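Jedwood Basketball Club has confirmed that its home games will move to the Caron Arena next season, ending the team's stay at the smaller Brivuris Hall. The club announced the decision in a statement released in May.

The new venue holds 2000 spectators for basketball. According to the club, demand for tickets exceeded the capacity of Brivuris Hall at most home games last season, and the waiting list for season tickets had reached 197 names by the final week of play.

Under the agreement with the arena's operator, Jedwood will play all regular-season home games at Caron for two years. Playoff dates are covered by a separate clause and will be scheduled once the league has issued its calendar. Practices will continue at Brivuris Hall, where the club keeps its offices and weight room.
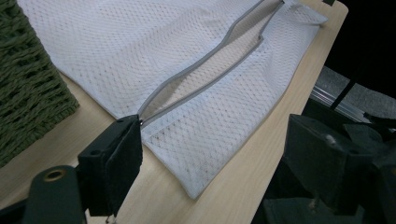 Will current season ticket holders keep their seats? Seats cannot be carried over directly, as the two floor plans differ, but current holders will choose their places at Caron before any sales open to the public. The club will write to each account holder in July with a selection time.

Prices for the upper rows will remain at last season's level. Courtside prices have not been set. Parking at the arena is managed by the operator and is not included in any ticket package.

The first event under the new agreement will be a preseason game against Grolludden in September, with tip-off at 7 p.m. Doors will open at 6 p.m., and season ticket holders will be admitted at no charge on presentation of their cards. Single tickets for the game will go on sale in August through the club's box office at Brivuris Hall.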